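Home Visits Tables and Linens Archive

Open day at the Trollham linen works

Posted Jun 12, 2026

The Trollham works opens its doors to the public 2 times a year, and I had missed it so often that I put it on the calendar this spring and asked for the day off. The works is a long brick building on the Wultitz road, a little past the feed store. Parking is in the field behind it. If it has rained, leave the car at the feed store and walk.

Admission is free but you need a ticket with a time on it. Mine was for the first tour of the morning. There was coffee in the entry hall and a rack of seconds for sale, mostly dish towels and a few odd tablecloths. I told myself I would look on the way out.

The tour starts in the cutting room. Cloth comes in on wide rolls and gets laid out in layers on a table that runs nearly the full length of the room. Napkins are cut in stacks. The guide told us a good day is 2000 napkins, and that the dark colors are cut last so the lint doesn't end up on the pale ones. You can smell the cloth as soon as you walk in, a bit like a new shirt just out of the package.

I asked about the edges, since that was part of why I came. The works sells napkins with a rolled hem, with a scalloped hem, and with a pinked edge, which is the zigzag kind. Pinked is the cheapest and has no stitching to come undone. It will fray a little in the wash, and the advice was to wash them in a mesh bag and skip the dryer. The rolled hem costs more and lasts longer. For a wedding or a big family dinner, where the napkins may be used once or twice, they recommend pinked. I have had both kinds at home and I would say the same.

Next is the dye room, which you only see through a window. It was not running when we went by. There is a shelf outside the window with a small swatch of every color they have made. Each swatch has a stock number, and the peach I liked is 3731. I wrote it down because the last time I bought napkins I went back for more and came home with a pink that didn't match anything.

After that come the pressing room and the packing room. The pressing room is hot and loud and we went through quickly. In packing, the napkins are banded and boxed for hotels and rental companies. Orders for August weddings were already stacked by the door. A box holds 200, and people in the group were surprised by how small it is.

The part most people sign up for is the folding session at the end. It is held in a side room with speckled counters, and you can either fold or stand and watch. The fold taught this year is one they call the Verel. It makes a fan of points at the top and a narrow bottom, and a ring goes around the middle. You could choose dark green or peach. The rings were gold with leaves on them.

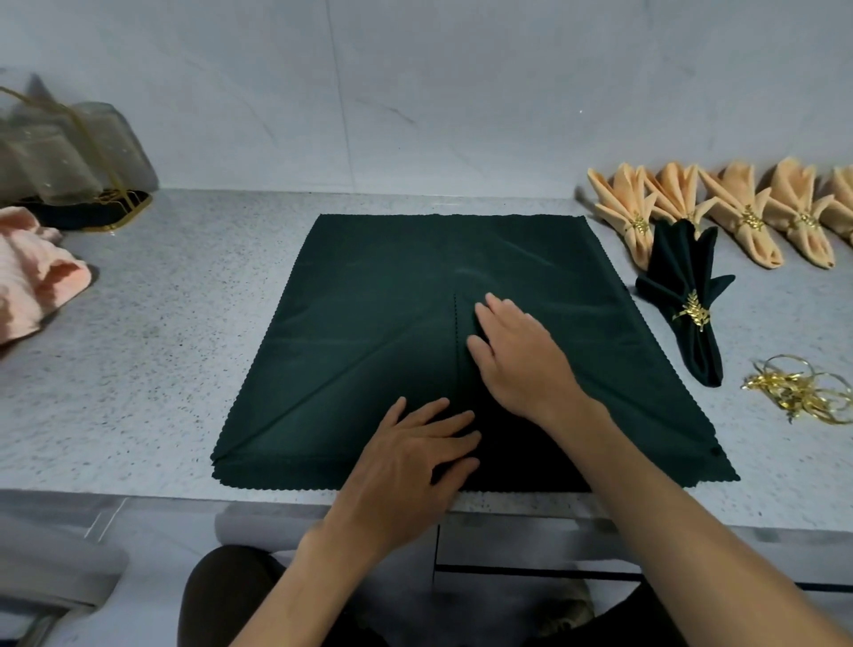
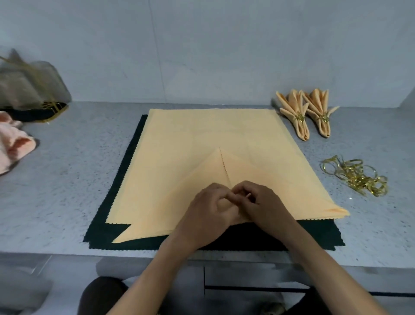
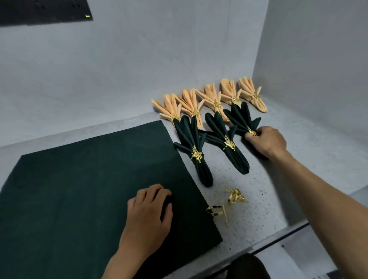
The handout gives the Verel in six steps, and I have copied them out as best I can, with what I learned by doing it wrong.

1. Lay the napkin flat and square to the edge of the counter. Smooth it with the side of your hand.

2. Bring two neighboring corners in so that the edges meet along the center line. You now have a point at one end.

3. Press the center seam down with your fingers. Do not iron it. An ironed seam stays flat later, when you want it to open.

4. Pleat the cloth lengthwise, back and forth, keeping the pleats narrow. Mine were too wide the first time and I ended up with a thick bundle that would not go through the ring.

5. Hold the bundle at the middle and slide the ring up from the bottom end.

6. Pull the points apart one at a time, starting with the outside ones.

Step 4 is where everybody slowed down. The handout has a drawing for it, but the drawing shows the pleats from the side and I couldn't connect it with what I had on the counter. It went better once I stopped looking at the paper and watched the woman next to me. She had done it before and kept her thumb inside the bundle the whole time, and took it out only when the ring was on.

My first one was lopsided. The second was fine. I did a third in the other color to see if the cloth behaved any differently, and I couldn't tell that it did.

A few notes on the rings. They are sold loose in the shop, and you should try one on a folded napkin before buying a set. The opening is small. It suits this fold, because the ring has to hold the waist tight or the points sag, but the thick cotton napkins I have at home would never fit. The leaves can also catch a thread if you force the ring on. Turn it as you slide it and keep the leaves facing out. They go on more easily from the narrow end.

As for laying them on a table, the guide's suggestion was to put them across the plate with the points to the left, all the same way. Standing them up works on a sideboard but not so well at a place setting, where people knock them with their sleeves. She also said to fold them the day before at the latest. Left longer than a few days, the pleats set hard and the napkin never looks right on a lap.

I would have liked more time in that room. The session is scheduled for half an hour and it takes most of that for a beginner to get one good napkin. The tour behind us was already waiting in the hall when we finished. If they asked me, I would shorten the stop in the pressing room, where you can't hear the guide anyway.

Lunch is not offered at the works. There is a bakery in Wultitz, on the square, with soup and rolls, and a picnic area by the river at Sin, ten minutes farther on. I went to the bakery. The soup was potato and the rolls were very good. They close early in the afternoon, so the later tours will want to eat first.

I did go back through the shop on the way out. Prices are lower than in the stores, though not by a lot on first-quality goods. The seconds are the better buy if you look them over. Check the corners, where the cutting is most likely to be off, and hold dark cloth up to the window to look for thin spots. The tablecloths were mostly gone by then. I bought a set of peach napkins, a half set of dark green, and enough rings for the peach ones. The woman at the register wrapped the rings separately so they wouldn't snag.

Practical details, for anyone planning to go:

The second open day this year is in August. Tickets come out a month ahead, and the morning times go first.

The tour takes a little under two hours with the folding session included. There is a fair amount of standing. The cutting room has a bench and the other rooms do not.

Wear closed shoes. They will turn you away in sandals, and they did turn away one couple while I was in line.

Children are allowed in the folding session but not in the pressing room. An adult has to wait with them in the hall and join the group again at packing.

The shop takes cards. The coffee is cash only.

Since coming home I have done the fold again for a Sunday dinner, on the kitchen table, using the handout and my own notes. Step 4 still takes me longer than the rest put together. I put green at the two ends and peach along the sides. My sister asked for the steps, and I sent her the list above with a note to buy her rings first and her napkins second.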